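3.2. Piezas de adorno conservadas en el hogar

El segundo grupo de materiales procede de viviendas de Trurnlow y reúne objetos de uso personal que no pasaron por tienda ni por anticuario. Se registraron en el lugar donde se guardaban o en la habitación que el informante eligió para mostrarlos, casi siempre el dormitorio. De cada pieza se anotaron tres datos: forma de adquisición, ocasiones de uso y destinatario previsto. El peso se tomó solo cuando el propietario lo autorizó, con una balanza de 2000 g de capacidad.

Las pulseras rígidas son el tipo más citado en las entrevistas. Los informantes distinguen entre el aro liso, que asocian al uso diario, y el aro torcido, reservado para visitas y bodas (figura 2). El segundo se describe como más antiguo, aunque el inventario de Saller recoge ambos tipos en la misma serie y no permite ordenarlos en el tiempo.

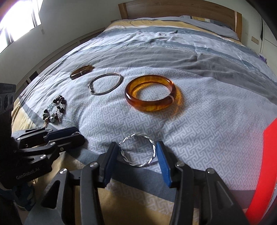
Figura 2. Pulsera de alambre plateado torcido, sobre un edredón estampado.

3.3. Transmisión y reparto

De las 19 entrevistas, dos mencionan un reparto por escrito. En las demás la entrega se hizo de palabra, por lo general en vida de la propietaria y sin testigos ajenos a la familia. La colección Mihăilă, formada en la localidad vecina de Saner, presenta un patrón distinto: allí las piezas se dividían a partes iguales y, cuando el número era impar, la restante se vendía. No hemos encontrado esa práctica en Trurnlow. Las diferencias de vocabulario entre ambas localidades se tratan en el apartado 4.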